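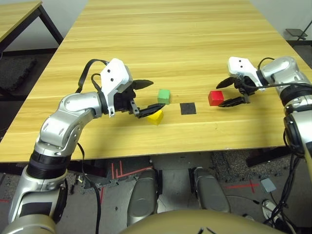
Savovus Robotics Lab — Cell Operations Group

Opinion: leave the cell alone

Writing this fast between shifts so excuse the state of it.

Every month somebody proposes that we improve the two-arm cell. New table. Different mat. Move it nearer the window, it's nicer there. And every month I end up being the grump in the meeting, so I'm putting the argument on the page once and then I can just send the link.

My position: a cell that runs three cubes and a black pad all day should be the most boring place in the building. Nothing moves unless it has to. If something has to move, it gets written down before it moves. Most of the faults I've chased on that machine were not faults in the machine. They were housekeeping.

Take the red tape on the floor. People read it as decoration or as a safety thing, and they step over it and nudge stuff. In our cell it's a position reference. The base goes back to the tape after every cleaning, the table goes back to the tape, end of discussion. In September someone peeled a strip because it was getting scruffy and put down a new one by eye. Looked great. We lost the whole of Sunday to grasps landing beside the cube, both arms, and of course we suspected the arms first. Calibrated left. Calibrated right. Swapped a gripper for no reason at all. Then a tape measure, then a lot of swearing. 29 millimeters.

So rule one, if I got to make rules: old tape stays until the new tape is down next to it.

Cables. I have strong feelings on cables. Ours run outside the arms, looped up over the gripper housings and back, and the rest hangs down to the floor. Visitors hate it. There's always one who asks when we are going to tidy that up. I used to agree with them. We had a tidy version for a while, everything tied down close to the links, very pretty, and what it did was pull on the connector each time the wrist rolled all the way over. Intermittant dropouts, the worst kind, the kind that go away when you're watching. The log for that period has 386 entries and I'd bet most of them are one connector being tugged.

Slack is cheap. Give the loop room. Check it with the wrist at both ends of its travel and the elbow folded, not in the home pose where everything always looks fine. I would rather have an ugly bundle I can see and put a hand on than a neat one that's quietly being chewed at a joint.

Where I'll give ground is the floor. Anything lying on the floor under a moving arm is a thing waiting to be dragged, and we are not good about this, me included. Small boxes end up down there, cable tails end up down there. It deserves a proper tray fixed to the wall. I've asked. Palomino quoted us for one, and the quote is sitting wherever quotes sit.

Gripper fingers. Two per hand, black, and they wear in a way you can't see from standing height. Wipe them at the start of the shift. Run a thumb along the inside face, power off obviously. If it feels slick, change the pair — the pair, never one finger, I don't care how good the other one looks. One grippy finger and one slick finger and the cube turns as it closes, then it gets set down crooked on the pad, then somebody opens a ticket saying the vision is off. The vision isn't off! Change the fingers.

We used to change them when they failed. Now we do it on a count, every 100 hours, and yes it throws away some life. The people at Driveo who do our spares think it's wasteful. Maybe so. Fingers are the cheapest part on the machine and a lost morning isn't.

The pad. Flat black square on pale wood, easy to find, easy to forget. It creeps. Give it a press at the corners when you wipe down and check it against the marks in the setup sheet.

What I'm really arguing against is the idea that looking after a robot is what you do when it breaks. At Hendholm, where I was before, we had a much fancier cell and a service contract and no one touched anything between visits, and it was down more than ours is. Ours gets around ten minutes every morning from whoever is on. Wipe, thumb, tape, slack, pad, jog both arms slow through the full range and listen. That last one gets skipped the most and it's the one I'd keep if I could only keep one. You hear a dry joint long before the software complains of it.

The counter argument, which is a fair one, is that a setup this fussy doesn't teach the machine anything about the real world. Real tables move. Sure. Then vary it on purpose, with a note saying what you varied, and put it back after. I'm all for that. A table that drifted because someone leaned on it while talking is not an experiment.

If you want the new table, fine, bring a plan and a tape measure. Setup sheet is on the clipboard, version 3. Initial it when you change somthing.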